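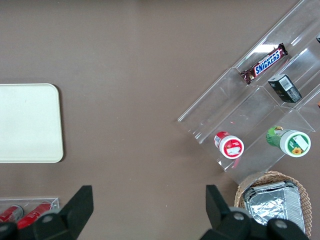

Week 5: Shelf Space and Small Goods

Reading: Canham, chapter 3. Bring the Bever worksheet to section.

Terms for this week
Facing: one unit of a product visible from the front.
Planogram: a drawing that tells staff where each product goes.
Riser: any step or tier that lifts the back row above the front row.
Dead stock: goods that have not sold in the period being counted.

Small goods get lost on a flat surface. A tiered stand lets the back row show without taking more counter. Clear acrylic is common for this because it does not compete with the color of the product. It scratches, so use a soft cloth and no ammonia cleaner.

Worked problem
Povness stocks 4000 key rings in August and has 3766 left at the end of the month. Units sold: 234. Sell-through is units sold divided by units stocked, or 5.85 percent. Kratochvíl starts with 2000 of the same item and sells the same number, so its sell-through is 11.7 percent. Same sales, half the stock.

For section
1. Draw a planogram for a counter with 14 facings. Mark the risers.
2. Work out sell-through for the three stores on the Bever worksheet.
3. Read Corentin Carré's note on markdowns and write one paragraph on when he would clear dead stock.

Show your division. Round to two decimals.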